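Progress report to Drenda - hat storage and display, April

Karthik has asked me for a frank account, so I'll start with the money. Of the 1000 dollars released for the first stage, 488 has been spent on stands and 270 on sample hats from Herath. The rest is untouched and I'd like it to stay that way until we know whether the stands are worth having.

The case for them was that a hat kept on a stand holds its shape better than one stacked on a shelf. Maybe so. After 6 weeks at the Dandwood shop I can't see much difference in the crowns, and the supplier's own figures from Tesideck cover straw hats only. We mostly sell cotton. The bucket hats in particular have so much stitching in the brim that they'd probably keep their form in the bottom of a school bag.

Where I will give some ground is on display. Customers do pick up a hat more readily when it's sitting upright at counter height, and the black ones show their brim stitching far better than they did in the stack. Whether that turns into sales is another matter. The colour of the stands is fine. The price is not.

I haven't ordered the second lot. Karthik Sarkar wants them in before the winter range arrives - I'd sooner see a month of till records first, with stacked and standing hats kept separate. The staff have been asked to start that on Tuesday.

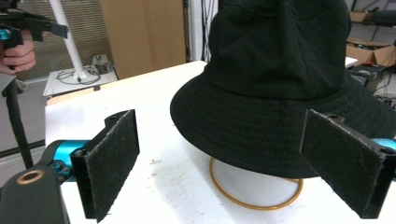
If the records show nothing, I'll recommend we keep the stands we have for the front counter and put the balance towards better shelving out the back.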